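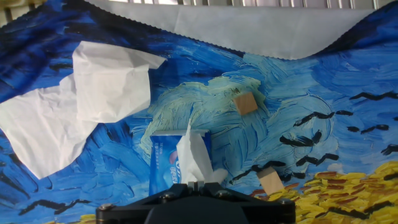 Craft table, window end: painting-print mat, tissues and two of the small wooden cubes.

Trilusbridge Craft Room: table and surfaces check
October 2023
Checked by: Jyoti Katiyar
Second pair of eyes: Brijesh Chauhan
Tables checked: 4

Overall: a really good round, much tidier than March! Two things to put right, both small.

1. Table coverings

Mat lies flat, no trip or snag at the corners: OK
Comment: I love this mat. The swirly blues and the black crows cheer up the whole table, and the yellow wheat colour makes it easy to see which way round it goes. Please keep putting it out. Corners pressed down by hand on all tables and none of them sprang back.

Cloths clear of table edges where people sit: OK
Comment: The grey cloth with the zigzag edge can stay along the back. Don't let it creep forward over the mat, as small pieces vanish under it. Renu Rastogi has offered to hem the old green one, which is fraying badly (table 3, out of use until done).

Mats washed this term: NOT YET
Comment: Brijesh to take them home, cool wash only. The label on the big one has faded so go gently.

2. Tissues and hygiene

Tissues within reach of every seat: OK
Comment: The little blue packets work so much better than the big boxes did! They stand up by themselves, more or less, and people do help themselves. 9 packets left in the cupboard.

Loose tissues cleared away: ACTION
Comment: Two crumpled white ones on the left of the mat at the window end. Treat any loose tissue as used, even if it looks clean, and bin it before the next group sits down. Lidded bin is by the sink. Wash hands after.

Bin emptied and lid closing properly: OK
Comment: Lid fixed by Kamlesh Bansal, thank you Kamlesh, it shuts with a lovely clunk now.

3. Small pieces

Wooden cubes free of splinters and sharp corners: OK
Comment: Ran a thumb over every one in the Birimard tub, all 104. Very nice light wood and they have lasted brilliantly. One with a rough edge, sanded on the spot.

Pieces put back in the tub after use: ACTION
Comment: Cubes still out on the mat. They are pale enough to spot against the dark blue but easier to miss on the light green swirls and the yellow corner, so look twice there. Toddler group uses the floor straight after us.

4. Shelving and floor

Racks steady, nothing heavy up high: OK
Comment: Gave each one a good shake. The Pathak paper cutter has moved to the bottom shelf with its guard on.

Floor clear and dry: OK
Comment: Small puddle by the sink mopped up during the check.

To do before next check
Wash mats: Brijesh
Hem green cloth: Renu
Clearing-up reminder on the door, tissues and cubes both: Sneha Chaudhary

Copy to Gurthorpe office. Signed J. Katiyar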